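Battle bus, leaflets or phones — where should the money go?

Lorow & Nenberg Community Board > Elections and Council > By-election

pondweed9
So the by-election is on and I've just been overtaken by a minibus with Sachiko Tanabe's face down the side of it. For a council seat! You can walk across the ward in the time it takes to park the thing. Does anyone know what it costs?

Marrowman
It's in her newsletter. £600 for the hire and the vinyl, for 2 weeks. I don't mind it. My mum at the Amano flats hadn't heard there was a by-election until it pulled up outside.

tilly_b
Same here, my kids waved at it. More than I can say for the other lot, who have put nine leaflets through my door and not one of them mentions the Nenberg crossing.

pondweed9
But a bus isn't a conversation is it. I'd sooner someone knocked. £600 is a lot of leaflets, or a hall for a proper hustings with all of them in it.

Old Quay Road
Disagree, sorry. I've delivered for three different candidates over the years (don't ask) and most of it goes straight in the recycling. She got in last time round by 897 votes to whatever the other chap had, and that was all doorsteps. The bus gets her from one end to the other in the rain, that's all it is.

Marrowman
She didn't get in last time, she lost! The 897 was her vote and she came second.

Old Quay Road
You're right, I was thinking of the one before. Point stands about the doorsteps though.

tilly_b
Does it? She did all those doorsteps and lost. Maybe the bus is her trying something else.

Justeck
I'm with pondweed on the hustings. I went to the one in April and there were more people in the chairs than I've seen at any council meeting, and the chap standing as an independent got properly grilled over the bins. I changed my mind that night — first time in years. You don't get that from a bus going past with a loudspeaker on it.
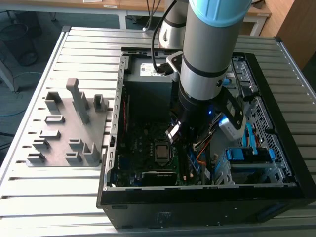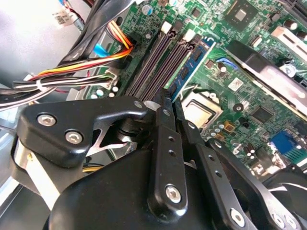
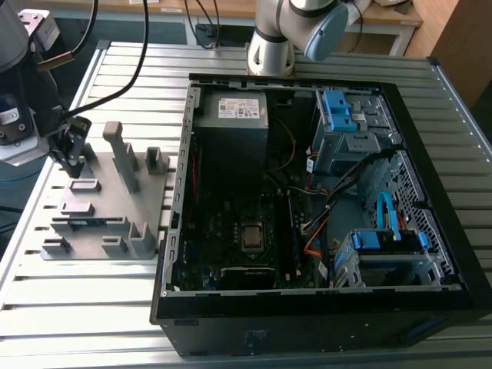

What I would like is all of them in one room again before the postal votes go out, and questions taken from the floor this time, none of that writing it on a slip first. Mine got left in the box.

pondweed9
Mine too! I asked about the crossing.

Marrowman
Fine, but who's paying for the hall? If the candidates chip in it has to go down as election spending, I think, and then they all start arguing over who gets the bill.

Old Quay Road
Depends who organises it. Ask the elections office before anyone books anything.

tilly_b
The church room is free before 6pm if you put the chairs back. I'll ring them tomorrow and post what they say.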